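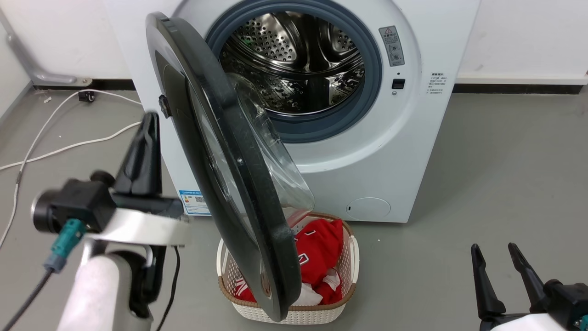 Wivus home-robot practice rules — progress report, March

To: Sun-ja Ban
From: Hae-won Yang, with notes from Yoon-hee Na and Duyên Dương

Short version: draft 2 of the rules is done and in use on the laundry task. Two sections still open (cables, logging of stops). Money is fine. Need a decision from you on the outside review, see end.

Where we are

Draft 1 was too long, operators didn't read it. Cut it down to 17 rules, one page, taped up by the operator desk. Longer text with the reasoning lives in a seperate annex for whoever audits us later. Duyên did most of the cutting.

631 runs logged under the new draft so far, all laundry: basket to drum, drum to basket, door open, door close. Yoon-hee went through the stop notes by hand. Most stops are boring — cloth hung up on the basket rim, operator pauses, resets, carries on. 4 were door contacts, arm link against the open door. No damage, no one near. But all of them came from the same habit, reaching past the door to get at the basket while the door is still swung wide. With a front loader the door sticks out right over where people like to put the basket.

What changed because of that

Rule 6 used to say "keep a safe distance from appliance doors." Useless, everyone read it differently. Now reads: before any reach below the door, stop, check the door position on both wrist views, then move at reduced speed. If the door hides the target from the head view, go around or close the door first.

Rule 9, grippers. Fingers open and pointed away from the glass while the arm is idle. Operators grumbled for a day or so, then stopped.

Rule 11, appliance state. Drum must be stopped and the machine switched off at the wall before the arms go anywhere near the opening. Lead operator checks this in person, not from the desk. Warning labels on the appliance must be read and noted in the setup sheet, translated if the operator can't read them. This one came from Sun-ja Gil, who found that half of our setup sheets just said "labels: yes".

Still open

Cables. Current wording covers the robot's own cables (slack at the wrist, nothing looped over a finger) but says nothing on power cables lying on the floor. It should. We have a white cable on gray floor and it's easy to stop seeing it. Yoon-hee wants a taped route, Duyên wants a cover strip. Will try both, pick one, write it down.

Stop logging. Operators log the hard stops and skip the small pauses. We'd like the pauses too, they're where the bad habits show up. Form needs to be shorter or it wont happen.

Not started: dishwasher and fridge annexes. Pushed to the next period on purpose.

Outside review

Hemham can read the draft and sit in on sessions. Mosov can only do a paper review but can start sooner. My preference is Hemham — the rules read fine on paper, it's the practice we need somebody to look at. Ásgeirsdóttir has asked for a copy of the one-pager for their own lab, I'd say yes once cables is settled.

Need from you: OK on Hemham, and whether the annex goes out with the one-pager or stays internal.

Setup sheets and stop notes are in the shared folder, same place as last time.

Hae-won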